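ok so I've had the Urkley handheld gripper kit for 11 days now and people keep asking, so. thread. no sponsor, we paid for it, well the shop did

short version if you're scrolling: hardware good, software meh, docs are a mess. would buy again but not three of them

what you get. one handheld gripper with the camera already mounted, two sets of jaw pads, a charging brick, a USB cable that is too short, and a case. they sell a backpack add-on for longer recording, we skipped it

setup took me most of a morning. calibration wants a printed board and the PDF scales wrong on US letter. print at A4 size on bigger paper and trim it. Shiuli figured that out, I was about to email them for the second time

weight is fine for the first half hour. after that you feel it in the wrist, not the arm. Kadir has big hands and likes it. I have small hands and want the trigger maybe half an inch closer

pads: we ran the black rubber V ones almost the whole time. they grab mugs, bottles, door handles, a rolled up towel, no complaints. flat stuff is another story. a single sheet of paper off a counter, forget it

a credit card, also forget it 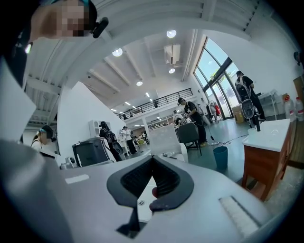
the wide lens takes getting used to. you get way more room than you think you're getting, so tidy up first or just accept that your whole floor is in every clip. blur faces before anything gets shared, the kit software has a toggle for it and it's off by default?? bad default

tracking. this is the part I was worried about and it mostly holds. loses itself on blank white walls and when you whip around fast. it does recover, takes a couple seconds, and it tells you with a beep that sounds exactly like the low battery beep. please change teh beep

battery says two hours. I got one clip session of 90 min and then it wanted the brick. haven't tried it cold

we logged 1306 clips. tossed about 30 for tracking dropouts, and more than that for me forgetting to hit stop. so that's on me

ok software. the desktop app is called Clesusham, don't ask me how you say it. import is slow, the labels window forgets its size every time you open it, and there's no undo on delete. NO UNDO. ask Lauri how his afternoon went

export works tho. clean files, sensible names, timestamps line up with the video. that alone puts it ahead of the Drundden one we borrowed last year – I spent more time fixing timestamps on that than recording

support: wrote in at 4pm, got a real answer from a person before I went home. she knew the product and sent a firmware link. fixed the trigger lag. credit where due

firmware update has to be done over the short cable btw. kept it on my lap

things I'd want in v2: undo. longer cable. a different beep. a pad set for thin flat things. a wrist strap in the box, we're using one off an old camera

somebody asked about left handers. Irja is left handed and says its fine except the record button sits under her palm and she's stopped it twice by accident

who's it for: small teams that want to collect their own manipulation data without buying an arm first. if you already have a teleop setup you like, I'd wait for the next one

will do a follow up in February once we've trained something on these clips. reply with pad questions, I have the spare set on my desk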